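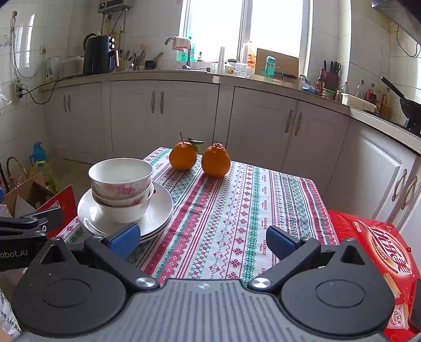
Section 4. Installing the Under-Sink Water Filter

This section covers the first installation of the Sastico under-sink water filter on a cold water line. Read the entire section before shutting off the water supply. Instructions for changing the cartridge are given in Section 6.

4.1 Before You Begin

The filter is intended for use with treated municipal water. Households supplied by a private well should have the water tested and should consult the Dela Peña service desk before proceeding.

Confirm that the parts bag contains the following:

Filter head with wall bracket
Cartridge, model 169
Inlet tube (blue) and outlet tube (white)
Supply line adapter with shutoff lever
Drinking water faucet with washer and locknut
Mounting screws (4)

You will also need an adjustable wrench, a screwdriver, a bucket, and a dry towel. A drill is required only if the sink has no spare opening for the faucet.

CAUTION: Do not connect the filter to the hot water line. Water hotter than 104 degrees Fahrenheit will damage the cartridge and void the warranty.

4.2 Mounting the Filter Head

1. Clear the cabinet beneath the sink and wipe the mounting wall dry.
2. Hold the bracket against the wall and mark the screw positions. Leave enough space below the bracket to lower the cartridge when it is replaced.
3. Drive the four mounting screws until the bracket is firm. Do not overtighten.
4. Slide the filter head onto the bracket until it clicks.

NOTE: Cabinets with thin back panels may not hold the screws. In such cases, mount the bracket on the side wall of the cabinet.

4.3 Connecting the Supply Line

1. Close the cold water valve under the sink.
2. Open the kitchen faucet to release the pressure, and leave it open.
3. Place the bucket beneath the valve and disconnect the cold water hose.
4. Screw the adapter onto the valve by hand, then tighten it a quarter turn with the wrench.
5. Reconnect the cold water hose to the top of the adapter.
6. Cut the blue tube to length with a square, clean cut. Push one end into the adapter and the other into the port marked IN.
7. Push one end of the white tube into the port marked OUT and the other into the base of the drinking water faucet.
8. Pull gently on each tube. A tube that moves has not been fully seated.

4.4 Flushing the System

1. Insert the cartridge and turn it to the right until it stops.
2. Open the cold water valve slowly and check every joint for drips.
3. Open the drinking water faucet and let the water run until it is clear. Gray water at this stage is fine carbon dust and is harmless.
4. Close the faucet, wait ten minutes, and check the joints again.
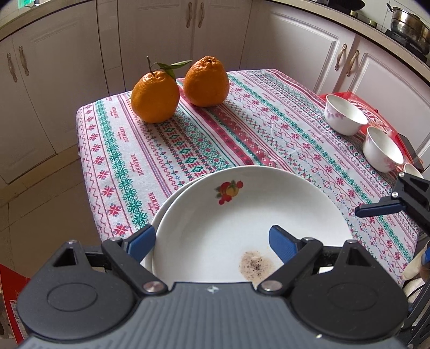
Filtered water may be used for drinking, for cooking, and for rinsing food. The cartridge is rated for 200 gallons, and households that wash large amounts of produce under the filtered faucet will reach that limit sooner. Citrus, such as the two large orange fruits standing on the patterned tablecloth, may be scrubbed under the ordinary kitchen faucet and given only a final rinse with filtered water. Leafy greens and berries may be treated in the same way.

4.5 If a Joint Leaks

Close the cold water valve and remove the tube by pressing the collar inward. Inspect the cut end. If it is angled or scratched, trim it and insert it again. If the leak continues, replace the fitting with a Dolico push-in fitting of the same size. Do not apply tape or sealant to push-in fittings.

CAUTION: Do not leave the home unattended with the valve open until all joints have remained dry overnight.

Replacement tubes and fittings may be ordered from the Flallwood parts counter. Have the model number on the filter head available when ordering.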